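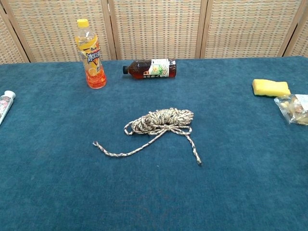 According to the quality lead at the Lindasbridge fill-finish plant, the question visitors ask most is why a vaccine that took seconds to fill needs weeks to leave the building. Her short answer was sterility testing. Samples from each batch are incubated for 14 days, and the paperwork usually takes longer than the incubation.

The plant belongs to Jusden and opened to outside visitors on 13/09/2026. It does not make antigen. Bulk drug substance arrives frozen from a contract manufacturer and is thawed, formulated, filtered, filled, inspected, labeled and packed on site. Two groups went through in the morning and two after lunch. I was in the second morning group, with 7 other people, most of them from hospital pharmacies.

Gowning and access

Visitors do not enter the classified areas. The filling room is seen through a corridor window, and the inspection and packing halls are walked with a coat, hair cover and overshoes. Phones go in a locker. Allow extra time for the site safety talk, which covered nitrogen alarms and forklift routes and ran past its slot.

Filling

The line is a single isolator with a Toft filler, rated by the plant at 386 vials a minute in the ten-dose format. It was running water for a media fill rehearsal, so the speed was lower. Vials come through a washer and a depyrogenation tunnel before they reach the isolator. Stoppers are loaded through a transfer port. Fill weight is checked in process by taking vials off the line at set intervals and weighing them before and after filling.

One of the pharmacists asked about overfill. Ten-dose vials are filled with enough excess to allow ten full withdrawals with a standard syringe and needle. Whether an extra dose can be drawn depends on the dead space in the syringe, and the plant does not claim one on the label.

Inspection

Every vial is inspected by camera for particles, cracks, stopper position and fill level. Rejects are sorted by defect type and a portion is looked at again by trained operators against black and white backgrounds. Operators requalify every year with a seeded test set. We were shown part of the set, and the glass particles were much harder to find than the fibers. I missed two of them.

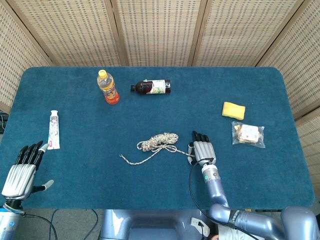
Cold storage and release

Finished vials are held at 2 to 8 degrees Celsius in a walk-in store with 1125 pallet positions, a little over half of them in use. Temperature mapping was repeated in July after the door seals were replaced. Each pallet carries an Etoson logger, and the readings are reviewed before shipment along with the batch record.

The store has 5 fixed alarm points, and backup power is tested monthly. A question about how long the room would hold temperature with both compressors down got a figure for an empty store only. The loaded figure is in the validation report, which was not handed out.

Practical notes

The tour is free and has to be booked through the Jusden site. Parking is on the north side, by the goods gate. Closed shoes are required. The walking route has one flight of stairs, with a lift on request.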